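工单：Rostora 发酵箱控制器夜间温度漂移，酸种面团反复过酸
状态：已解决（观察中）
产品：Rostora 家用发酵箱，配 Oltix 温控模块
提交人：Rosimeire Peixoto
建单日期：2019年12月22日

问题描述

大家好！先说一句，这台发酵箱我真的很喜欢，用它养酸种、发面团，春天到现在几乎没停过。不过最近三炉面包都酸得过头，切开以后组织也发黏，气孔塌在底部一层。配方没换，面粉还是 Trikthorpe 磨坊的那款高筋，老面喂养的比例也照旧，所以我怀疑是箱子夜里的温度不对。

设定温度是 26 度，睡前看屏幕，显示 26 度，早上起来再看，还是 26 度。但是面团明显发过了，表面全是大泡，用手指一按就瘪下去，回不来。我在箱子里放了一支独立的探针温度计，带最高最低记忆的那种，早上翻记录，最高值写着 32 度。屏幕和探针差了这么多，我一下子就来劲了，决定把它查到底！

环境情况：厨房朝北，夜里关暖气，室温会掉到 15 度上下。箱子放在餐边柜上，后背离墙留了一掌宽。电源直插墙上插座，没有接排插。

支持人员回复（第一次）

Rosimeire 您好，谢谢您写得这么详细，探针记录特别有用。屏幕显示的是 Oltix 模块自带传感器的读数，位置在箱体后壁靠下。如果这个传感器被水汽、面粉或者容器挡住，它读到的温度就会和箱子中央不一样。请先做以下几步，每一步做完都记一下结果，哪怕没变化也请写上。

第一步：检查固件版本
长按设定键，等屏幕闪一下再松手，会出现三位数字。

Rosimeire：出来的是 692。

支持人员：这是当前版本，不需要升级，请继续。

第二步：清洁传感器罩
断电，把网架抽出来，后壁左下角有一个带细缝的小罩子。用干的软毛刷刷一遍，不要用湿布，也不要往缝里吹气。

Rosimeire：刷出来好多面粉，结成了一小团一小团的，有点不好意思！刷完空箱跑了一夜，探针最高 29 度。有进步，可还是偏高。

第三步：换一个容器位置
面团盆不要贴着后壁放，水盘移到最下层靠门的一侧。

Rosimeire：挪好了。我原来一直把水盘塞在最里面，想着离加热片近一点，湿度上得快。说明书第一页其实就画了位置，我当时光顾着看食谱了。这一夜是 28 度。

第四步：做一次对照发酵
从同一份老面里分出两小份，加同样的面粉和水，一份放箱内，一份放室温。容器要用高一点、内壁直一点或者略有锥度的杯子，方便看涨幅。在起始高度套一根橡皮筋，每隔一段时间记一次。每份用 50 克老面就够了，多了容易溢出来。

Rosimeire：这一步我最喜欢！厨房里的玻璃罐都装着果酱，我就去翻了翻野餐篮，塑料杯挺合适的，口大底小，勺子伸进去刮也方便。粉色那种稍微有点透光，对着窗户能看到面糊的高度，不过看气泡还是玻璃的清楚。如果有人照着做，建议杯子外面贴一条美纹纸，把时间直接写在上面，比另外拿本子记省事得多。 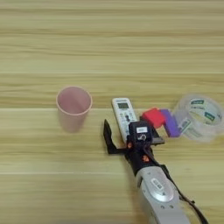 第五步：校准偏移量
进入设置菜单，找到“传感器补偿”一项，按探针与屏幕的差值填写负数或正数，然后断电重启。

Rosimeire：填之前我想先确认探针本身准不准，所以拿它测了碎冰水，读数是零度多一点点，可以放心。然后我进了菜单，结果看到补偿那一栏已经有数字了，是 5！我完全没有印象自己改过。往前想了想，三月份我刚拿到箱子的时候，跟着 Heiskanen 论坛上的一篇帖子做过酸奶，那篇帖子里教人改过一项设置，说是让加热更积极。应该就是那次改的，做完酸奶就忘了改回来。

支持人员：这就对上了！补偿值会让模块在计算时偏移，冬天室温低，加热片工作时间长，再加上传感器罩里积了面粉，偏差就一起叠上去了。春夏天室温高，加热片很少启动，所以您一直没有察觉。请把它改回零，保存，断电等一会儿再开机。

Rosimeire：改了，也重启了。屏幕 26，探针放在中层正中间，一夜下来最高 26.5，最低 25.5。太漂亮了！

对照发酵结果

改回补偿值之后，我把第四步重新做了一遍，给后面遇到同样问题的朋友留个参考。

箱内那份：涨到两倍高的时候，闻起来是淡淡的酸奶味，带一点苹果香，表面微微鼓起。再过一阵子才开始回落，节奏很舒服，来得及揉面。
室温那份：慢得多，睡前几乎没动静，第二天中午才到同样的高度，味道更尖一些，像醋。
改补偿值以前箱内那次：夜里就已经冲顶回落了，早上杯壁上留着一圈高高的痕迹，面糊稀得能倒出来，酸得冲鼻子。

所以之前那三炉面包过酸，根子就在夜里那几度。老面一点毛病都没有，我还差点把它倒掉重养，幸好没倒！

几个追加的问题

Rosimeire：趁工单还开着，再问几句。第一，传感器罩多久刷一次合适？第二，做完酸奶想回到面团模式，有没有一键恢复？第三，水盘里的水能不能用热的？

支持人员：一，每周发面两三次的话，每个月刷一次就好，撒粉多的配方做完顺手刷一下更好。二，有的，同时按住加号和减号，听到两声短响就恢复出厂设置，温度单位也会一起重置，记得看一眼是不是摄氏。三，可以用温水，不建议用开水，蒸汽会在罩子的细缝里凝结，面粉一碰就结团，您刷出来的那些小团很可能就是这么来的。

Rosimeire：哈，我用的正是开水。从今天起改温水！

更新：第一炉结果

昨晚按老配方做了一个圆面包，七成高筋，三成全麦，盐照旧。整夜在箱子里，早上面团涨得很匀，指头按下去慢慢回弹。入炉以后耳朵翘得很高，皮裂得脆响，凉透了切开，气孔大小都有，底部那层黏黏的死面不见了。酸味还在，很柔和，抹黄油特别好吃。家里人一顿就吃掉半个，剩下半个我切片冻起来了。

我也回那篇酸奶帖子底下留了言，请楼主在文末加一行，提醒大家做完把补偿改回去。楼主已经加上了。

支持人员备注

已把“补偿值非零时在开机画面提示”作为建议转给固件组。传感器罩清洁的说明会补到常见问题里，放在“面团过度发酵”这一条下面。本工单保持观察状态，若下一次满负荷使用（两层网架都放面团盆）时探针与屏幕相差超过一度，请直接在此回复，不用重新建单。

Rosimeire：收到，下周打算一次做两个大的，还想试试黑麦，到时候把探针记录贴上来。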